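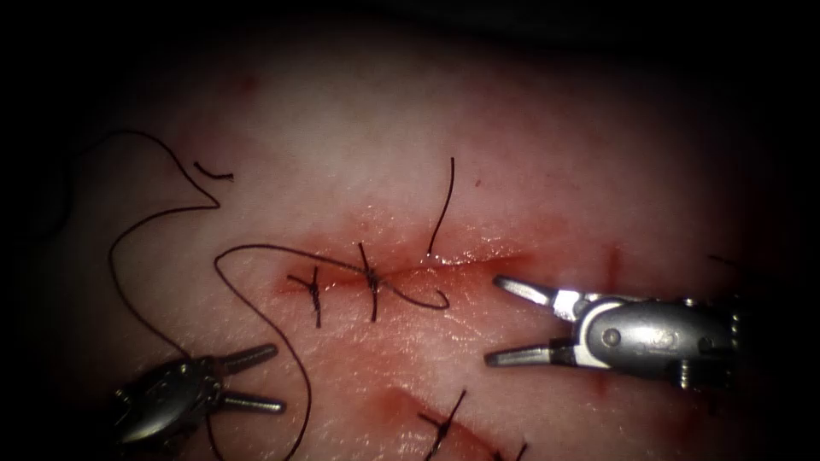
Junaid Mirani 认为学生组根本不该做缝合。他在课程论坛上的留言写得很直接：缝合涉及的变量太多，学生还没有学会把一个变量单独拿出来测，就已经在和线、针、组织垫、器械回差同时打交道，到了期末，报告里写的都是现象，没有一条能复现。他建议改回抓取和移环，等学生能把末端误差讲清楚再谈别的。

他的判断有一半我同意。变量多是事实，报告难以复现也是事实。我不同意的是由此得出的做法。移环任务我们做过两届，学生的成绩很好，好到没有区分度，而他们从中学到的东西在进入下一门课以后几乎用不上。环是刚性的，形状已知，抓住之后它的位姿就等于夹爪的位姿加一个常数。线不满足其中任何一条。一个学生如果只处理过刚体，他对“状态”的理解会停留在六个数上，后面遇到软体就要重新学一遍，而且往往是在毕业设计的时间压力下学。

本文讨论的是 Stornemero 课程里的双臂缝合项目。选课学生 15 人，分组轮流使用一套双臂平台，主端由人操作，从端执行，部分动作段允许交给程序。任务是在组织垫的切口上做间断缝合，每针独立打结、独立剪线。程序框架叫 Randimus，由往届学生写成，负责记录关节角、夹爪开合指令和两路图像，并给动作段打标签。评分规则由 Laiba Dogar 和我起草，下面的批评首先是对我们自己那份规则的批评。

现行规则把分数主要放在结果上：针距、边距、结是否松脱、线尾长度。这些量容易测，尺子和一张俯视图就够了。问题在于它们对过程不敏感。两组学生可以交出针距完全相同的切口，其中一组每次换手都有明确的线段归属，另一组靠反复试抓，线在垫面上绕了几圈，最后碰巧从正确的一侧拉了出来。按现行规则两组同分。站在工程课的立场，后一组的结果没有多少价值，换一块垫、换一段线就未必还能得到。

我主张把线的管理单列为评分项，权重不低于针距。理由要从失败的分布说起。本轮项目共登记 136 次打结尝试，学生自己标注了中止原因。排在前面的是长线段压在已完成的结上，或者绕到器械腕部后方，操作者在主端看不到，继续收紧时把无关的一段也带了进去。针本身的定位误差远没有学生开题时设想的那么重要。几乎每个组的开题报告都用大半篇幅讨论手眼标定，标定做得也确实仔细，之后的时间却大多花在把线从不该在的地方挑开。

有人会说，线的管理属于操作习惯，写不成可量化的指标。Ivan Kravets 在组会上提出过这一点，他的意见是凡不能自动计算的都不应进入评分，否则助教之间的尺度无法统一。我承认尺度的问题，但指标是可以写的，至少可以写出三条粗糙的：收紧动作开始时，自由线段是否跨过已有的结；绕线阶段，线环是否始终处于至少一路相机的视野内；夹爪闭合之前，操作者或程序能否指出将要夹住的是线的哪一段。前两条看录像就能判，第三条要求在日志里预先声明，声明与事后的图像不符就扣分。三条都不需要重建线的三维形状，本科生的工作量可以承受。

第三条最容易引起争议，也是我最看重的。学生习惯在动作之后解释动作。夹到了，就说目标是那一段；没夹到，就说是深度估计有偏差。预先声明会把这种余地去掉。Veloso 组试行过一段时间，组里的 Kausar Kiani 抱怨说每次闭合前都要按一次踏板、报一个编号，节奏被打断，单针用时明显变长。用时变长我认为可以接受。课程没有速度要求，原来的规则里给用时留了分数，现在看是一个错误，它鼓励学生在状态不明的情况下继续推进。
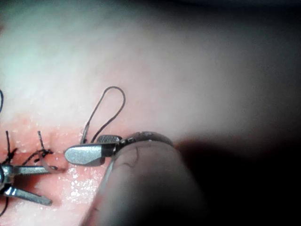

视角的选择与此直接相关。固定相机给出切口全貌和长线段的走向，适合判断第一条；腕部相机离夹爪近，适合判断线是否在两片钳口之间，但器械杆身会占去很大一块画面，杆身一侧又常有深色阴影，黑色的线进入阴影后基本不可分辨。学生往往偏爱腕部视角，图像里夹爪大、线清楚，分割网络训练起来也快。可是它对画面以外的线一无所知。只用腕部图像训练的模型，在我们的测试里能够相当稳定地认出立起的线环，却不能回答线环的另一端连到哪里。两路图像应当同时作为评分依据，缺一路的记录不予受理。

标注也要改。Randimus 目前把动作分为接近、夹持、绕线、收紧、剪断几类，本轮共得到 3064 个动作段。类别之外再无别的信息，“绕线”一段里可能包含一次干净的绕圈，也可能包含四次滑脱后的重试，标签相同。Reltham 组拿这批数据训练动作识别，得到的准确率不低，报告写得也漂亮，我给的分数却不高。分类器学到的是夹爪开合的时序，把线从图像里抹掉，结果恐怕变化不大。这个对照实验他们没有做，而它本来应当是第一个实验。

我倾向于给每个动作段增加一个“重试”字段和一个“线状态”字段，后者只取三个值：已知、部分遮挡、未知。标成未知没有任何扣分，未知状态下仍然执行收紧才扣分。Jana Ehlers 担心学生会为了安全把大量段落标为未知，从而使这个字段失去意义。她的担心有道理，对策是要求未知之后必须接一个恢复动作，例如换一个方向提线，或者用空闲的一侧夹爪把线拨到切口的另一边。恢复动作占时间，也占篇幅，滥用的代价会自然体现在报告里。

再说自动化的比例。每年都有小组希望把整针交给程序完成，开题时的措辞大同小异，用的词是“端到端”。我的意见是，学生项目里只应允许自动化一个动作段，其余由人操作，并且被自动化的那一段必须写出进入条件和退出条件。能写出条件的段落目前只有两个：夹爪空载接近，以及结已成形后的对称收紧。绕线不在其中。绕线的退出条件涉及线环是否闭合、是否套在正确的钳口上，现有的感知做不到可靠判断，让学生把它包进一个网络里，等于让他们绕过课程最该教的内容。

反对意见是这样会让项目显得保守，在校际展示上不占优势。展示确实如此。八月的那次展示，评审停留最久的是一台全自动移环的装置，我们的展位要向每一位来访者解释为什么一个结要打那么久。我不认为课程应当为展示的观感调整内容。移环装置的环、柱、光照都是固定的，换掉其中一样，程序就要重调，那一组的学生在问答时也承认了。

回到 Junaid Mirani 的留言。他要求先能测准一个变量，再增加变量，我认为这个顺序可以在缝合任务内部实现，没有必要退回刚体。具体安排如下：项目前 7 天不打结，只做提线和放线，器械夹住线的自由端，在无切口的垫面上移动到指定区域再松开，测量线的落点分布。此后引入切口，只做穿过和拉出。打结放在最后一个阶段，每组的尝试次数设上限，次数用完即停，以日志和分析计分，针数不计分。这样做之后，完成的针会比现在少，有的组可能交不出一条完整闭合的切口。

对此我没有异议。一条没有缝完的切口，如果每一段线的去向都有记录，每一次中止都写明了当时哪一路相机看得到什么，助教可以据此重放，下一届学生也可以从中止处接着做。现在存档里的大部分切口是缝完了的，能够重放的很少。

修订稿已经放在课程目录下，针距和边距的测量方法沿用旧版，用时一项删除，线状态字段的定义还缺“部分遮挡”的判定示例，由 Laiba Dogar 和我在下一轮开课前补齐。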